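**Finddale rewatch thread -- the hospital years (spoilers obv)**

**predstead_pam**
Right. Starting again from the Hung family arriving. Got as far as the wedding that wasn't and I've got OPINIONS. Is it me or was Finddale better when it was half an hour and only on the once a week? Every episode had to do something. Now you get a whole one of people looking for a set of keys.

Also forgot how much of it was set in the laundrette. So much laundrette.

**kettle_on**
Not just you. The hour-long ones drag. I skip the farm stuff completly.

**oldmoorroad**
You skip the FARM stuff?? The farm stuff is the show. The hospital was the filler.

**kettle_on**
The farm is two brothers shouting over a gate. For years.

**oldmoorroad**
Yes and it was brilliant

**zedetti_fan_7**
Can we talk about the Zedetti cafe fire. Watched it last night, ep 193. Had it in my head as this massive thing, whole street up. It's one window and some smoke and then everyone's in the pub. Still cried at the bit with the sign.

**predstead_pam**
Ha, same. I'd added a fire engine. There's no fire engine. You hear one.

**greyline**
Posting from work so will be quick. The fire isn't 193. 193 is the christening. Fire is later, after she comes back from Predstead with the baby. 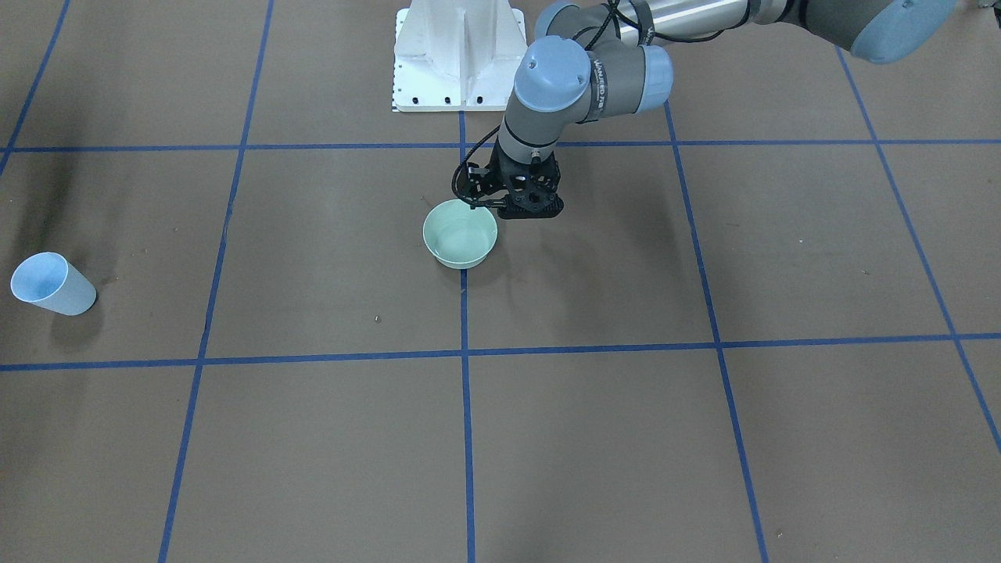

*mint green bowl, Thursday*

Anyway the sign bit is the best thing they ever did, agree there.

**zedetti_fan_7**
It is 193 on the box set. Just checked the sleeve.

**greyline**
Box set numbering is wrong, they left out the two specials. Has been argued to death on here.

**zedetti_fan_7**
Well I'm going by the box set becuase that's what I own

**mrs_tillbury**
Please not the numbering again. There's a whole locked thread.

On topic -- the recast. Which one do people prefer? I came in with the second one so the first looks wrong to me, like a cousin. But my mum won't hear a word.

**predstead_pam**
First. No contest. The second one did everything with her eyebrows.

**kettle_on**
Second. She was funny! First one never got a single joke. Go back and look at the darts night, the timing on it. First one would have stood there holding a coat.

**oldmoorroad**
First for drama, second for everything else. Neither could do the accent. Predstead people do not talk like that, I lived there 7 years.

**predstead_pam**
I've lived here all my life and nobody on that show has ever once got it right, the vicar came closest and he was meant to be Welsh

**mrs_tillbury**
The vicar!! What happened to the vicar? Don't remember him leaving.

**oldmoorroad**
Went upstairs to fetch a book.

**mrs_tillbury**
And?

**oldmoorroad**
That's it. Last seen on the stairs. There's a line months on about him writing from Canada but only if you've got the sound up, it's under the kettle.

**zedetti_fan_7**
It wasn't Canada, it was New Zealand

**greyline**
Canada. Episode 212, kitchen, she's got the letter in her hand. And before anyone starts, 212 proper numbering.

**kettle_on**
Not being funny but who has time to know this

**greyline**
Me, in my dinner hour.
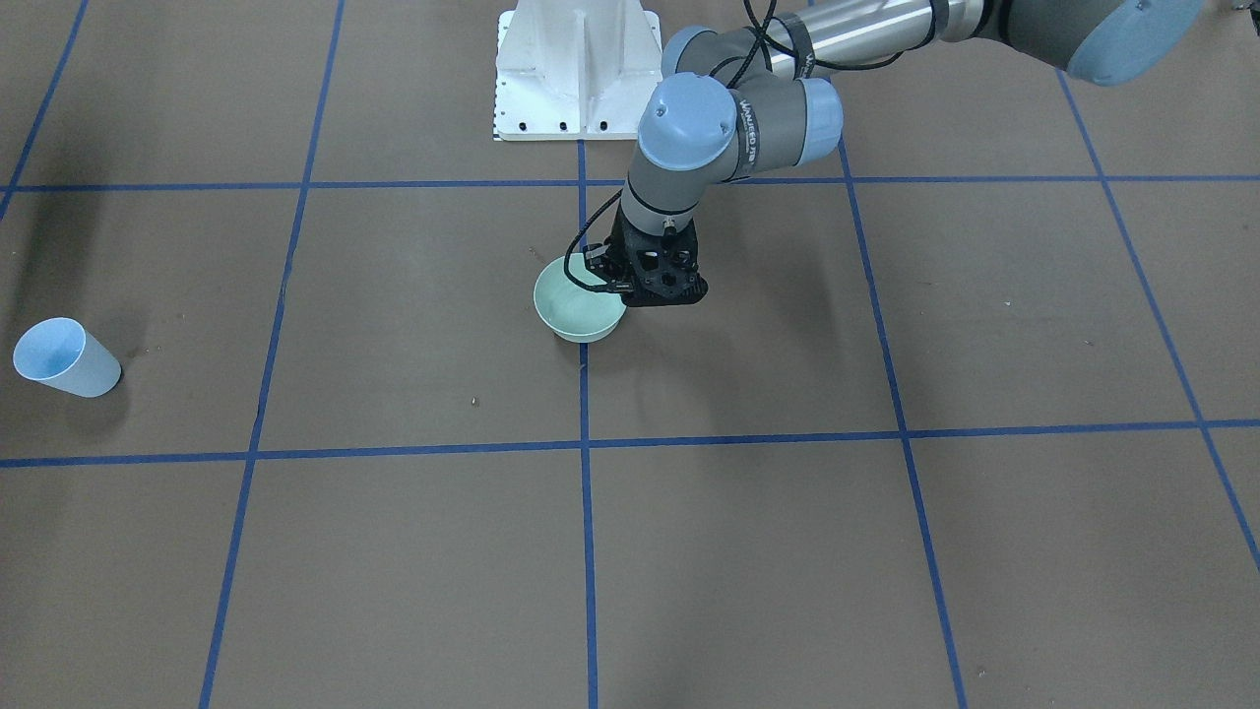 *blue tape grid, same day*

Back to the recast, I'd say second but only up to the court case. After that they stopped writing for her. She gets one decent scene with old Mr Hung on the bench and then it's just her carrying trays.

**predstead_pam**
Bench scene is lovely tbf. He barely says anything.

**kettle_on**
See, I find that one slow. Sorry. It's two people and a bin.

**oldmoorroad**
I'm starting to think you don't like Finddale

**kettle_on**
I like the BITS of Finddale. The fights, the weddings, anything in the market. Am I not allowed to like bits

**mrs_tillbury**
You're allowed. I only watch for the wallpaper half the time. That brown and orange in the Hungs' front room -- we had the same, swear down. Dad put it up crooked and it stayed crooked.

**predstead_pam**
The wallpaper changes between the door and the sofa if you look. Must have been two sets.

**zedetti_fan_7**
Going to have to go back and look now, cheers

**predstead_pam**
Are we doing the next lot together or just posting whenever? I could do Thursday evenings, 8ish. Court case starts on the next disc.

**mrs_tillbury**
Thursday's fine. I'll need to be off by half nine.

**greyline**
Fine by me. Which numbering

**zedetti_fan_7**
BOX SET

**oldmoorroad**
Just say "the one where he gets arrested in the car park" and we'll all find it.

**kettle_on**
In, if I can fast forward the gate.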